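Gear Placement for the Student Team: What to Do Before You Trust the Demo

Every June a new group joins the Sternurstead robotics club and wants the arms to assemble a gearbox by Friday. I tell them to start by putting gears on a plate. It looks too easy, and most of them still get it wrong.

Step 1. Lay a dark cloth over the table and smooth it out. Set the round plate within reach of both arms and put your loose gears beside it.

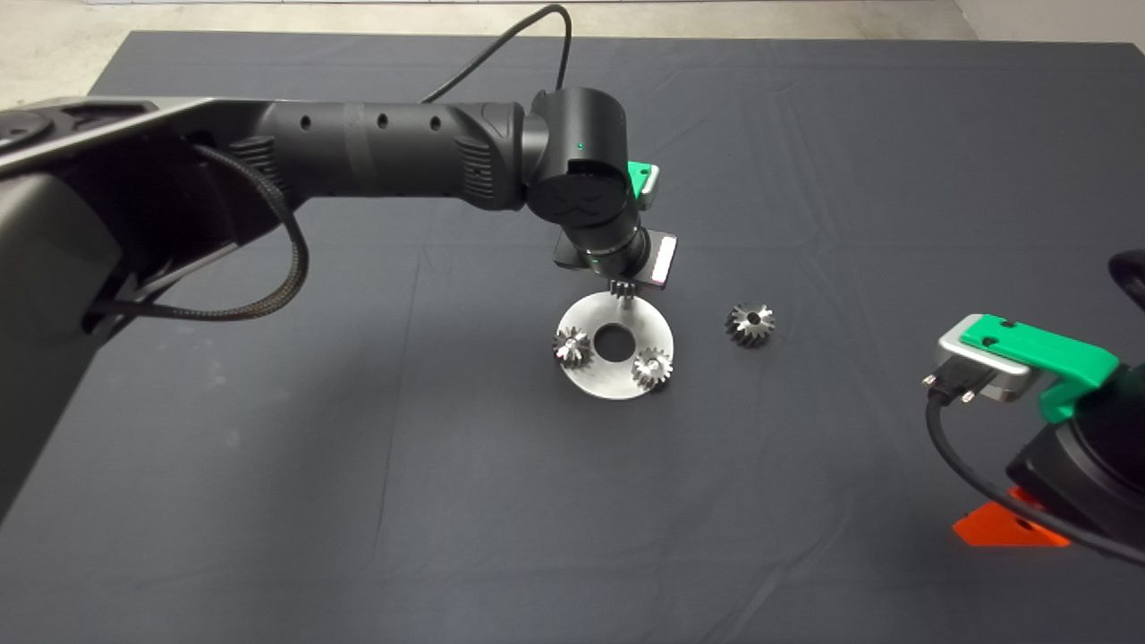

Step 2. Teach the pick by hand before you run any code. Last year's team skipped this and blamed the Proltden software for two weeks. I have my doubts about Proltden too, but the pick height was wrong and no software was going to save it.

Step 3. Open the fingers wide and check the wrist camera while you move in. Slow down if the gear smears. The Bozsik guide says 4,000 practice picks will make up for poor images. I'd like to see the data.
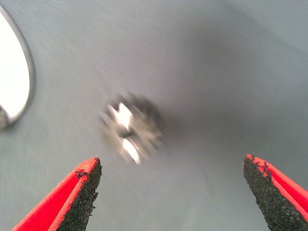 Wrist camera view, fingers open, gear still blurred.

Step 4. Run one arm at a time. Soon-im Moon wrote our two-arm routine and she'll tell you herself that it adds more ways to fail than it removes. Keep the idle arm away from the plate.

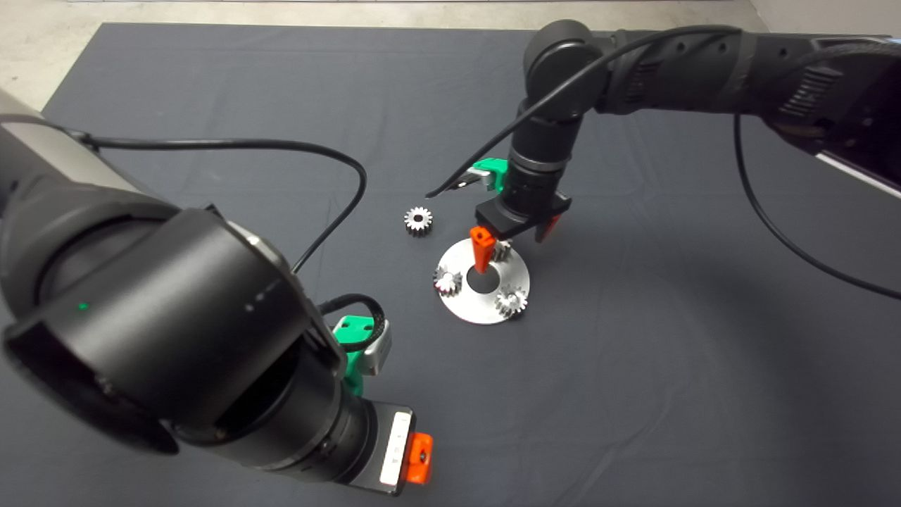 Step 5. Log every try, including the ugly ones. A team once showed me 27 clean placements and left out the drops. Their full log had 483 tries in it.

If your success rate looks great on day one, move the plate a couple of inches and run it again before you put a number on the poster.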